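Search help articles Go

Ticket 3581 - Dish rack slides and rattles
Opened by: Meifang Mao
Status: open

Hi again! So this is the stainless dish rack from Gindido, the one I wrote in about on Saturday. It still walks across the counter whenever I load it (plates are the worst, mugs are fine), and now one of the rods has started buzzing against its neighbor every time the dishwasher runs.

What I've tried so far: pushed the gray plastic fittings back down hard until they clicked, wiped the rods with vinegar, and turned the whole rack end for end. Turning it helped for maybe one dinner.
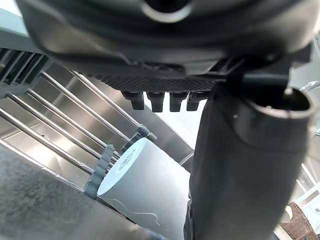 Next I swapped the feet for the rubber ones from my old Todeo rack. They're a hair too tall, so the water ran the wrong way and I had a puddle behind the faucet - not great! Old feet are back on.

Your reply said to loosen the bracket, slide it along the rod and snap it on again. Did that last night. The buzzing is quieter but I can still hear it from the couch, and the sliding hasn't changed at all.

Could you send me a set of 4 new feet, plus one spare bracket? I'd much rather fix it than ship it back - I threw out the box in January.

Thanks, Meifang

Last updated: 7:40 pm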